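Tilwood
Grasp keypoint and edge labeling tools for wrist-camera views of garments

Tilwood is the perception package used by the Stelura folding stack. It takes a single wrist-camera frame and returns a garment mask, a ranked list of grasp candidates and a blur score. It does not plan motion. The planner lives in stelura-motion and talks to this package over one message type, GraspSet.

Status

Maintained by Radomir Lazarević at Baredmont. Last tagged release: Saturday, March 9, 2024. The January tag still works but writes the old mask format; run tools/upgrade_masks.py before mixing the two.

Input

Frames are undistorted before anything else runs. The calibration file is looked up by arm name, so both arms need an entry even if only one is used. Finger pixels are removed with a static mask per arm. The static mask does not cover the other arm's fingers, which are handled by the segmenter as class 3. 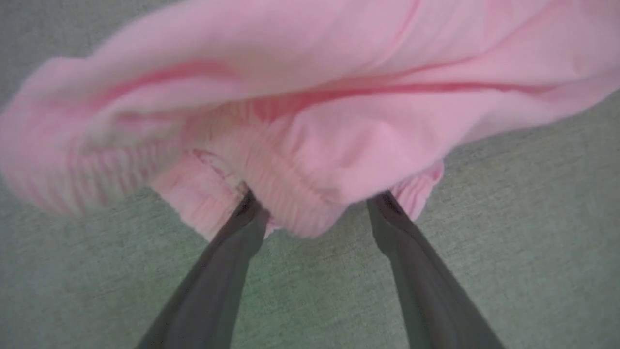

Elastic hems and waistbands get their own class (gather) separate from plain cloth. The ruching gives a strong, repeatable texture response, and grasp candidates on a gather are scored with a different depth prior. Merging the two classes lowered candidate quality on small garments in every configuration we tried, so the option was removed.

The blur score is computed per tile inside the cloth mask. Tiles over the threshold are dropped from candidate generation but kept in the mask. If more than half of the mask is dropped, the frame returns an empty GraspSet with reason=BLUR and the caller is expected to wait for the next one.

Running

tilwood run --arm left --config configs/shehu.yaml
tilwood run --arm right --config configs/shehu.yaml

Shehu is the two-arm config. Start one process per arm. They share no state, and candidates are merged downstream.

Parameters

min_area: 800 (pixels, smallest connected cloth region kept)
blur_threshold: 40
max_candidates: 266
timeout_ms: 1000

max_candidates is a buffer size and has no tuning value. Changing it requires rebuilding the message definitions.

Labels

Classes are 0 background, 1 cloth, 2 gather, 3 foreign finger. Label the visible extent only. Do not complete a garment outline behind a finger. Where a blurred edge fades into the work surface, put the boundary at the midpoint of the fade and set the soft_edge flag. Garment type is optional and should be left as unknown if the piece is too crumpled to tell.
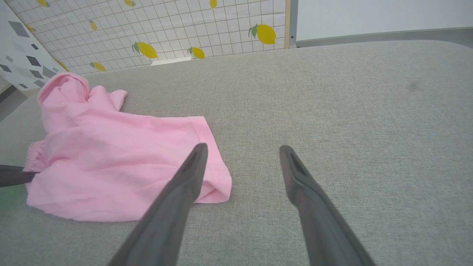 Wrist view with the garment at left, a finger of a second hand against it (class 3), and printed backdrop (class 0).

Known issues

Printed backdrops with saturated color produce false cloth regions when the white balance drifts. Set roi_top in the config to crop above the far edge of the work surface.

A foreign finger entering from the side is sometimes split into two regions if a fold overlaps it. The planner treats both as obstacles, so the effect is limited to lost candidates near the split.

Colored light on the cloth near another gripper shifts the mask boundary inward by a few pixels. Open, no fix scheduled.

reason=TIMEOUT is reported as reason=EMPTY when logging is set to quiet.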